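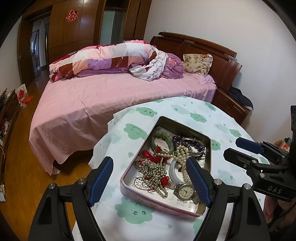
Planning a home setup for hand-held grippers

Start with the objects, then buy the tools. Put out the hardest things you expect to pick up and sort them by what they ask of the pads. With jewelry, a stiff jade bangle is easy to plan for. Bead strands, thin cord and metal watch bands take more thought, and they are the ones that run up the budget.

Budget for a pair. Many jobs need one gripper to steady the box while the other lifts. Waraporn Thaweesak priced her first setup around a single Nekel unit and had to reorder in May. Her final bill was $1,322 with pads and cables.

Pads. These wear first. Order spares with the grippers and keep 8 on the shelf if you work most days. Softer pads hold round beads better but pick up lint. Wipe them before each session.

Table. Leave 20 inches of clear space on each side for your elbows and the cables. A bedroom table is fine. Cover it with a cloth so small parts don't roll or get scratched, and pull the cloth flat. 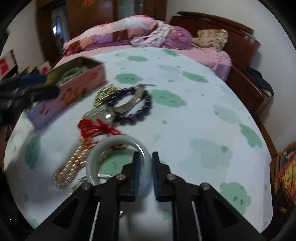
Tangled strands slow everything down. Allow extra hours for them in your plan, and don't price a jewelry job at the same rate as cups or blocks. Pulling hard on a knot can snap old thread. Lift one loop at a time.

Trays and tins. Use what you have. A shallow tin with a rolled rim is kinder to the pads than one with a raw edge. Climden sells divided trays, but Hanne Kokkonen tried 7 of them and went back to cookie tins.

Before you order, check:
Jaw opening against your widest item
Cable length from table to outlet
Price of replacement pivot pins
Return terms on opened boxes

Keep receipts in one envelope with the pad sizes written on the front.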